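Section 2. Setting Up and Using Your Momholm Drying Tray

Before you start

Thank you for bringing a Momholm home. We know a drying tray is not the sort of thing most people sit down and read about, but a few minutes with these pages will help you get it level and keep it clean for years. If you bought yours as part of the Wamar kitchen set, the steps are the same, and you can skip the note on the cup at the end of step 4.

In the box you should find the tray, the plate rack section, the utensil cup and this booklet. Wash all the parts by hand in warm water with a little dish soap before the first use, and dry them with a soft towel.

Choosing a spot

1. Pick a flat, steady surface. A counter beside the sink is the usual choice, but a kitchen table does very nicely too, especially in a small kitchen where the counter is already taken up by the stove and the pots.

2. If you are setting the tray on a table, lay a cloth under it. Any washable tablecloth will do. Smooth out the folds first so that the tray sits flat, and let the cloth hang evenly on both sides so it doesn't get tugged when somebody walks by.

3. Keep the tray at least 8 inches from a burner or cooktop. Steam is harmless enough, but direct heat can warp the plastic.

CAUTION: Never set a hot pot, a steamer or a pan lid on the tray, even for a moment. The tray is safe with water up to 200 degrees Fahrenheit, and a pot straight off the stove can be a good deal hotter than that.

Putting the parts in place

4. Turn the tray so that the plate rack is on your left. Press down gently on both ends of the rack until you feel it settle. Then stand the utensil cup at the right end, where you can reach it without leaning across the dishes. (Left-handed cooks are welcome to turn the whole thing around. It works just as well.)

Note: Older cups from the Wan line are a touch wider at the base and may feel snug. Ease them in and don't force them.
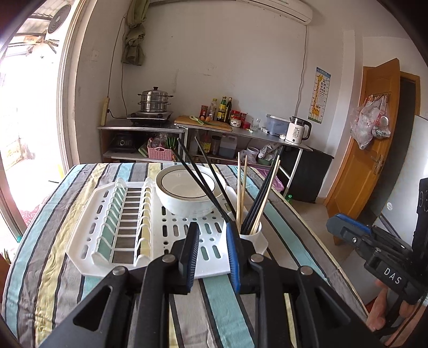

5. Load plates from the back of the rack to the front, with the eating side of every plate facing the same way. Small plates can go in every row. For deep plates, skip a row so that air can move between them.

6. Bowls go on the perforated part of the tray, where the water can drip down through the slots and holes. Upside down is quickest for a bowl that has just been rinsed. Once it has dried, you can turn it right side up and leave it there until dinner, as plenty of our customers like to do.

7. Stand chopsticks in the cup with the eating ends up, and give them a little room. Wooden ones in particular need air, and they will dry much better if you spread them out and let them lean whichever way they please. If you keep dark and light pairs together in one cup, it's easy to match them up again by color when you set the table.

Note: The cup is meant for chopsticks, spoons and the like. Sharp knives should be dried by hand and put away.

Everyday care

Lift out the cup and tip away any water at the end of the day. Once a week, give the whole tray a good wash, and run a soft brush through the slots, where soap likes to collect. If you have hard water and see a chalky film, mix 50 milliliters of white vinegar into a bowl of warm water, wipe the tray down, wait a few minutes and rinse well.

The tablecloth will want washing now and then too. Lift the tray straight up to free the cloth, and please take the bowls off first!

CAUTION: Do not use bleach or scouring pads on any part. Scratches hold stains, and they are very hard to get out again.

Spare racks and cups can be ordered from Drindura using the card at the back of this booklet.

Booklet revised March 6, 2025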